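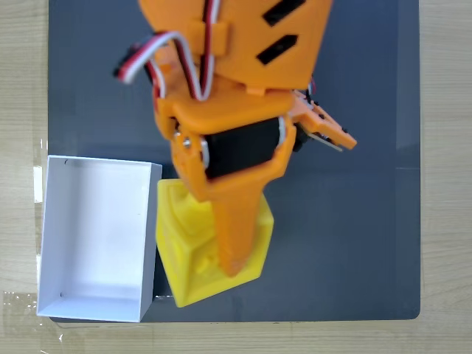
A village description starts with where the village is, and that sounds so simple that most first drafts rush straight past it! In this unit we write short place profiles of the kind found in gazetteers, visitor guides and regional encyclopedias, and the opening line has to carry a lot: the name, the kind of settlement, the district it belongs to, and its position relative to something the reader may already know. Think of a place as something attached to other places. Roads are the usual connection, and they rarely run straight. The white, red and dark wires on the orange arm swing out to the left in a wide curve before they tuck back under it, and plenty of mountain roads do the same thing between two villages that look like next-door neighbors on a map. So when you give a distance, say whether you mean by road or in a straight line. Please do this every time.

Unit 3: Writing the Place Profile
Course handout, Regional Geography and Local History

Our practice village is Bruvov. It sits on the north side of the Aliyu valley, 29 kilometers by road from the market town of Climlow, and it has 1,014 residents according to the figure in your source packet. I love this village as a teaching case because it has a bit of everything: an old church, a newer church, a harbor that stopped being a harbor, and a name that has been spelled several ways.

1. The name

Start with the form used today, then list older forms with the source for each. In the packet you'll find Bruvo, Bruwov and Bruvova. Two of them come from tax registers and one from a traveler's map. Mapmakers copied each other (a lot!), so a spelling that shows up on five maps may go back to one person's slip. Don't offer a meaning for the name unless a source does. Local stories about names are wonderful and you should include them, labeled as local stories.

2. Position and terrain

Give the valley, the nearest river, the height above sea level if you have it, and the neighboring settlements. "Near the coast" is weak. "On a terrace above the coastal plain, 8 kilometers inland" is much better, and it also explains what happened to the harbor: the river brought down silt and the shoreline moved away from the village.

Try sketching this before you write it. A rough pencil map with the river, the terrace and the two roads will show you quickly which facts are missing.

3. Population

One number tells you very little. Two numbers with dates begin to tell a story. Bruvov had 1,484 residents at the earlier count in the packet, so the village has lost 470 people between the two. Where did they go? The school registers give us a good clue, with whole families transferring to Climlow in the years after the cannery closed. But a register of pupils can't tell you about single adults or older couples, and your profile should be careful on that point.

Watch the boundaries too. The earlier count includes the hamlet of Prutemo, which was later moved to a different municipality. Part of the drop is simply a line on a map being redrawn! The packet doesn't say how many people lived in Prutemo, so leave the share open.

4. Administration

Keep the levels in order, from small to large: village, municipality, district, region. Students often mix up the seat of a municipality with its largest settlement. In our valley they are different places, since the town hall was put where the road crossed the river and the bigger village grew up by the springs.

5. Landmarks

Choose the ones that help explain the village. The old church belongs in, as it marks where the first houses stood. So does the customs house, now a full kilometer from any boat. A bench with a good view is lovely, but save it for the guidebook version. For each landmark give a date or a period, the original use and the present use. If a building was rebuilt, give both dates.

6. Feasts and local customs

The village fair is held in March, when the road over the pass usually opens again. Write about customs in the present tense only if you have a recent source. An account from a century ago goes in the past tense, however cheerful it sounds.

For next class

Write a profile of Bruvov in 300 to 400 words using only the packet. Then write the first paragraph again for a reader who has never heard of Climlow and needs a different starting point. It's a great exercise, and the second version often comes out better than the first.

Bring your sketch map. We'll pin them all up side by side and compare where each of you drew the old shoreline.

Reading: packet pages on registers and boundary changes, plus the traveler's account of the Aliyu valley (skip the chapter on bridges for now, we come back to it in Unit 5).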